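Sealing a Marble Countertop
Drumlow Home Notes, Kitchen Surfaces
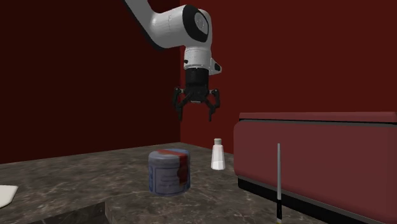
Marble is calcium carbonate. It is porous enough to take up oil and soft enough to be etched by acid. A penetrating sealer slows absorption. It does nothing against etching, so lemon juice and vinegar will dull a sealed surface as quickly as a bare one.

Test first

Put a teaspoon of water on the stone near the sink and another near the stove. Leave both for 5 minutes, then wipe. A dark spot means the stone is absorbing and should be sealed. If the surface stays the same color, leave it alone for now and test again in a few months. Sealer applied to stone that can't absorb it dries on top as a haze.

Materials

Penetrating sealer, solvent or water based, labeled for marble
pH-neutral stone cleaner
Acetone
Lint-free white cloths
Nitrile gloves
Painter's tape

Procedure

1. Clear the counter and wash it with the stone cleaner. Rinse twice with plain water.
2. Wipe greasy areas with acetone on a white cloth. Open a window and turn off any pilot light.
3. Let the stone dry overnight. Honed marble holds more water than polished and may need a second night.
4. Tape off metal trim, the sink rim and any painted wall.
5. Work at 70 degrees or a little under. On a warm counter the sealer flashes off before it soaks in.
6. Apply an even wet coat to a section you can reach without moving your feet. Keep it wet for the dwell time on the label. With the Bultum water-based sealer we use, that is almost 17 minutes on honed stone and less on polished.
7. Buff off all the residue with a dry cloth. Change cloths when one starts to drag.
8. Repeat the water test the next day. Apply a second coat only where it still darkens.

Removing haze

Dampen a cloth with the same sealer, rub the hazy patch for a minute and buff dry. Old haze may need the manufacturer's stripper.

Curing

Light use is fine after a day. Keep oil, wine and coffee off the surface for three.

Siobhán Corrigan wrote in to ask about 2,000 grit pads for etch marks. They work on polished marble if used wet, but reseal the spot afterward. On honed marble they leave a shiny patch.

Procedure checked by Quang Đoàn. Last revised in February.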